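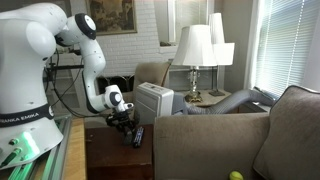
4. Setting up the banners for the opening procession

This section covers hanging, carrying and storing the school banners used at the Colutthorpe Fair. Read section 3 (Route and road closures) first. The banners are made by pupils at Fernlow School and are painted on one side only.

4.1 Before you start

Each banner comes in its own canvas bag with two upright poles, one crossbar and a bag of ties. The bag label gives the banner's name and the year it was made. Banners are collected from the town hall side entrance on the Tuesday before the fair. Sign the sheet when you take one and write your phone number next to your name.

Note: The crossbars are not interchangeable. The older ones are 4 inches shorter and will leave the cloth sagging in the middle.

4.2 Putting a banner together

1. Lay the groundsheet on a flat floor and unroll the banner on it, painted side up.

2. Slide the crossbar through the top sleeve until the same length shows at each end.

3. Fit the crossbar ends into the brackets on the poles. Turn each wing nut until it is finger tight.

4. Fasten the side ties, working from the top down. Use a bow, not a knot.

5. Stand the banner up with one person on each pole. Check that the bottom edge hangs level, then tighten the wing nuts.

Caution: Do not use pliers on the wing nuts. The threads on two of the brackets have already been replaced.

4.3 Carrying

6. Each banner needs two carriers and one person walking in front. Carriers must be adults or pupils in the top two grades.

7. Leave 25 feet between your banner and the group ahead. The band takes up more road than it did last year.

8. Lower the banner before the railroad bridge on Bako Street. Marcelino Lopes will be standing at the curb and will signal when to drop and when to raise again.

9. If the wind picks up, turn the banner edge-on and stop. If it does not ease, roll the banner and walk on without it.

Caution: Never tie a banner pole to your belt or wrist.

4.4 After the procession

10. Undo the ties and take the banner off the poles before rolling. Roll it painted side out around the cardboard tube.

11. If the cloth is damp, leave the bag open and tell Musa Babalola when you return it. Damp banners are hung in the upstairs hall overnight.

12. Return everything by 6 p.m. Missing ties can be replaced from the spares box, which is kept with the stage lights.

For repairs to paint or stitching, see section 7.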